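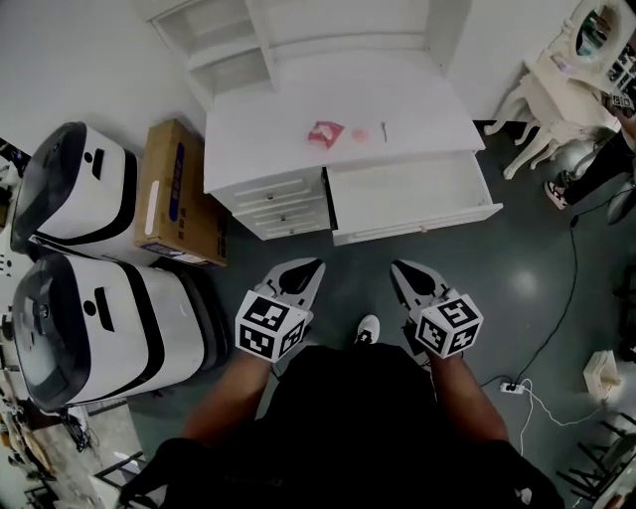
4 min read

Every landlord in Nallis paints white. Every shop on Firkier Street sells white. So you move in, you buy white, and three years later you own a bedroom that looks like the inside of a fridge and a drawer you can't shut.

I've been writing about small rentals long enough to know the drawer is where the trouble starts. Not the closet, people deal with the closet. The drawer. The one with the batteries and the takeout menus and a key to something. Mine had a key to an apartment in Cordeiro I left two leases ago. Still can't throw it out.

So this piece was meant to be about storage. Shelves, baskets, the usual. Then I spent a month asking renters what they own and where it goes, and it turned into something else. It's about buying furniture for the person you think you'll be after you buy the furniture.

Example. A desk with cubbies. Who fills cubbies? Someone who sorts mail. Someone with stamps. I bought one when I was 26, for 200 dollars, and pictured letters. Actual letters, on paper. The cubbies got phone chargers, then nothing, then phone chargers again. A reader in Cordeiro told me hers held one lemon for most of a winter. She liked seeing it there. Fair enough. 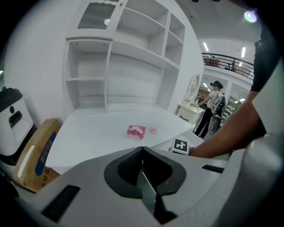
Cubbies, shelves and a ribbed glass door, waiting on a purpose.

The secondhand trade knows all about this. Go to Stoteo, the big resale barn out past the rail yard, any time after 3 p.m. when the trucks are back. Desks with hutches along one wall. Vanities. A whole row of wine racks, nobody's wine. The floor guy says hutches come in looking nearly new becuase people put them together, stand back, and then work at the kitchen table anyway. Price on most of them is 100. New ones run a good deal more, and you get to do the screws yourself.

I'm not against the hutch. I want to be clear, I love a hutch. Vertical space is the only space a renter gets for free. But it's a commitment. It eats the wall, it blocks the outlet, it makes the room shorter. You have to want it for what you do at 7 on a dark December evening, tired, coat still on. Not for what you'd do if you were rested.

Same with the chest of drawers. Three narrow drawers look so reasonable in the store. Socks, underwear, other. Then you find out that "other" is your entire life. Wide drawers are better for sweaters and worse for everything small. Narrow ones jam. If you can only have one piece, get wide, and put shoe boxes in it. Lids off. Costs nothing.

Some other things renters told me, in no order.

Leave a drawer empty. Sounds crazy in 1000 square feet, never mind less. But the people who weren't miserable mostly had one. Guests use it. Laundry goes in when the doorbell rings.

Don't buy the matching set. The set is how you end up with two nightstands and one bed side you can reach.

Glass doors, only if it's ribbed or frosted. Clear glass means dusting and arranging, forever. Ribbed forgives you. You can put the ugly tax folders back there and they go all soft and blurry.

Flat tops collect. Top of the dresser, top of the fridge, doesn't matter. Candy, hair ties, receipts. One woman in Nallis clears hers with her forearm every night into a tote bag and hangs the tote on the door. In the morning she takes out what she needs. The bag has been the same bag since spring and I did not ask what's at the bottom.

And measure the stairs. Please. My own building has a turn at the second landing that has beaten a sofa, two box springs and one very expensive wardrobe, which lived in the lobby until somebody's cousin took it to Stoteo.

I did get rid of the cubby desk in the end. Got 100 for it. The kid who bought it was starting school and went through the little compartments out loud, pens here, tickets here, postcards up top. I almost said something. Helped him get it down the steps insted, and it cleared the landing with the hutch off.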